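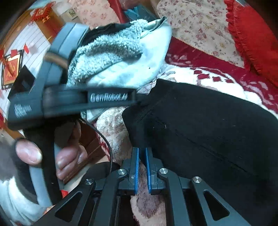
A handheld device with a loop-shaped handle, held in the left hand with the thumb on the front.

# Handle

A **handle** is the part of an object that is meant to be held, pulled, turned, or carried by the hand. Handles are found on tools, doors, cups, suitcases, cooking pots, drawers, brooms, umbrellas, and a great many other things that people pick up every day without giving them much thought. Some handles are a separate piece fastened onto the object, as on a hammer or a frying pan, while others are formed from the same material as the rest of it, as on most mugs and pitchers.

The word is an old one, and it grew out of the word *hand*, much as *thimble* grew out of *thumb*. The related verb, to handle, first had to do with touching or managing something with the hands, and has since spread out to cover horses, money, complaints, and difficult relatives.

## Purpose

The simplest job of a handle is to give the fingers something comfortable to close around. A bare kettle of hot water is nearly impossible to move safely, but the same kettle with a handle arching over the lid can be carried across a kitchen by a child's grandmother while she is talking over her shoulder. In this case the handle also keeps the hand away from the heat, and a handle made of wood or cork, which pass heat along slowly, does this a good deal better than one of plain metal.

Handles also help people use their strength. A long handle on an ax lets the head travel faster at the end of the swing, and a long handle on a wrench makes a stubborn bolt easier to turn, for the same reason that a door is easier to push open near the knob than near the hinge. A round knob, by contrast, gives very little leverage, and people with sore or stiff fingers often find a lever much kinder.

A handle can tell a person how to use something, too. A flat plate on a door suggests pushing and a bar suggests pulling, and most of us have at one time or another walked up to a door with a fine big bar on it, pulled hard, and found the small sign that says PUSH.

## How the hand holds

Writers on the subject usually divide grips into a few broad kinds, although in ordinary life the hand slides from one to another without asking permission.

### Power grip

In a power grip, the fingers wrap around the handle and press it into the palm, and the thumb closes over them or lies along the side. It is the grip used for hammers, suitcases, and railings. It is strong and can be kept up for a fairly long while, though it doesn't allow for much delicate movement.

### Precision grip

In a precision grip, the object is held between the pads of the thumb and fingers, and the palm hardly takes part at all. Pencils, needles, and small paintbrushes are held this way. The hand tires sooner, and a pencil that is too thin will tire it sooner still, as anyone who has written long letters with the stub end of one will remember.

### Hook grip

In a hook grip the fingers curl under a handle and the thumb does little or nothing. People carry buckets and shopping bags in this fashion. All the weight hangs from the bent fingers, so a thin wire handle on a full pail soon becomes unpleasant, and for generations people have slipped a wooden sleeve, a piece of old hose, or a folded rag over the wire.

## Shapes and types

Handles come in more shapes than could be listed in one article, but several families turn up again and again.

- **Straight handles**, or shafts, as on brooms, rakes, and spoons
- **Loop handles**, which make a closed ring or bow, as on mugs, scissors, and many baskets
- **Bail handles**, which are hinged at both ends and swing from side to side, as on pails and lanterns
- **Knobs**, as on drawers, lids, and older doors
- **Lever handles**, which are pressed down or lifted
- **Pistol grips**, set at an angle to the body of the tool, as on many saws and drills
- **Lugs**, small ears on the side of a pot, usually found in pairs

A loop has the advantage that it is difficult to drop, even if the fingers loosen a little. The size of the opening matters a great deal. A teacup made to be pinched may have an opening too small for even one finger, while a beer stein needs room for four, and garden tools are happiest with room for four fingers in a thick winter glove.

## Materials

Wood has been the favorite for most of history. It is pleasant to touch, it doesn't feel bitterly cold on a January morning, and it can be shaped with simple tools. In North America, hickory is the traditional choice for striking tools, as it is tough and bends a little under shock, and in much of Europe ash has filled the same place. The grain should run along the length of the handle, for a handle cut across the grain can split without much warning.

Horn, bone, and antler were long used for knives. Leather washers stacked on a metal core make a warm and rather handsome grip that darkens with use. Plastics and synthetic rubber became common in the twentieth century, and many modern tools join the two, with a hard core for strength and a softer skin where the palm rests.

## The Trirnura patterns

Some places developed a style of handle all their own. In the Trirnura valley, farm tools were traditionally fitted with a slight double curve, low at the hand and rising toward the head, which local people called a *swan*. Marthinus Mkhize, who grew up in the valley and later taught woodworking in the nearby town of Buklow, wrote down the measurements of his family's swans in a small notebook, and it remains the fullest record of the craft. He gave six patterns for adults and two for children, and noted with some affection that his aunt would use none of them but her own.

The firm of Maddocks began turning ash handles at Buklow for the farms round about, and its catalogs are much loved by collectors. Pattern 2168, a hay fork handle with a swelling just below the fork, stayed on the list long after most hay was gathered by machine. Much of the firm's surviving stock is now in the museum at Allcombe, where Thandeka Ntuli arranged it by the wear left on the wood. Her labels point out the smooth hollows where a right thumb or the heel of a hand had rested season after season, and visitors are invited to try their own hands in seven of them.

## Fit and comfort

A handle that is too thick keeps the fingers from closing, and one that is too thin makes them squeeze harder than they need to. Hands differ so much from person to person that no single size will please everyone. Amparo Condori's short guide *A Handle for Every Hand* suggests wrapping a cloth around a tool and adding or taking away layers until it feels right, then measuring the result before buying a new handle. Hubert Moser, in a friendly reply to the guide, preferred modeling clay, which keeps the print of the fingers.

Surface makes a difference as well. A highly varnished shaft looks well in the store but may slip in a sweaty palm or raise blisters, and many gardeners sand the varnish away and rub in linseed oil instead. Rags soaked in linseed oil can heat up and catch fire by themselves, so they should be spread out flat to dry outdoors and never left in a heap.

## In language

Handles have given English a good number of sayings. To *fly off the handle* is to lose one's temper suddenly, and refers to an ax head coming loose in mid-swing. To *get a handle on* something is to begin to understand it. A *handle* may also be a person's name or nickname, a use familiar from citizens band radio and later from the internet.

## See also

- Doorknob
- Hilt
- Lever
- Grip strength
- Haft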